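Branura Household Manipulation Project
Progress report to the Chamoun Fund, second reporting period
April 2026

1. Status

The work planned for this period was the open day at the Plondby workshop, together with the preparation and follow-up that went with it. The open day was held as scheduled. Two of the three planned demonstrations were given in full. The third, drawer opening, was withdrawn the evening before because the force limits on the arm had not been signed off. It has been moved to the next period at no extra cost.

Spending on this work package stands at 3057 against a budget of 4000. The largest item was transport of the arm and its base from the Brilimex site. The remainder is held for the October demonstration described in section 5.

2. Preparation

The arm was moved to Plondby eight days before the open day and recommissioned on site. Hand-eye calibration was repeated twice. The first result was discarded after the mounting plate was found to have been bolted one hole off from its position in the drawing. The second was accepted and left alone for the rest of the period.

We chose soft goods for the main demonstration. Visitors to the previous open day saw blocks and cups only, and the written comments asked for items closer to those found in a living room. Fabric also gives a harder test of the grasp planner: it folds under the fingertips, and depth readings on it are less steady than on rigid parts.

Practice runs were recorded through the wrist camera and stored with the joint data. In total, 303 runs were logged before the open day, of which 212 met the acceptance rule (item lifted, carried to the target area and released without operator input). Most failures came from the fingers closing on a fold that then pulled free.

3. Demonstrations

Visitors came through in small groups. Each session began with a short safety talk and a view of the live wrist camera feed on the wall monitor, followed by the task itself. The operator kept one hand on the stop button throughout, as required by the site risk assessment.

The setting was kept domestic, with upholstery and a small zippered pouch within reach of the gripper. 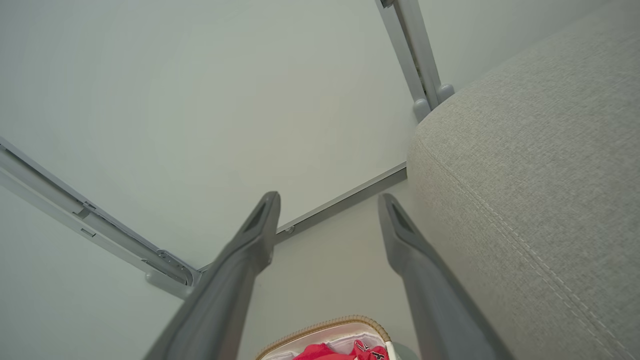
Approach speed was held at the lower of the two settings for the entire day. This made the sessions longer than planned, and the last group was given a shortened talk to make up the time. We would make the same choice again. Several visitors said that the slow approach let them follow what the planner was doing, and the operators reported fewer stops than in practice.

The second demonstration, handover of a rigid object to a seated person, drew more questions than the first. Most concerned what the arm does when the person lets go too early. The current behavior is to hold position and wait, and we showed this on request.

4. Issues

The wrist camera is mounted close to the fingers, so the fingertips are out of focus at all times. This does not affect the planner, which takes finger position from the encoders, but it makes the recordings harder to label by hand. A longer bracket has been drawn up and is with Brilimex for a quote.

Pale, plain surfaces remain a weak point. With little texture to match, the surface estimate drifts and the planner can place the approach too high. A textured mat solves the problem in the lab — it is not a fair solution in a home, and we do not propose to rely on it.

The network at Plondby dropped twice during the afternoon. Logging is local, so no data was lost, but the wall monitor went blank for part of one session.

5. Next period

Fit and test the longer camera bracket, subject to price.
Complete force limit sign-off for drawer opening.
Label the accepted runs and deliver the set to the Fund with a short note on format.
Repeat the soft goods task at the higher approach speed, without visitors present.
Hold the drawer demonstration in October at Plondby.

We ask the Fund to confirm that the unspent balance may be carried forward for the October demonstration. The written visitor comments are being typed up and will be sent separately.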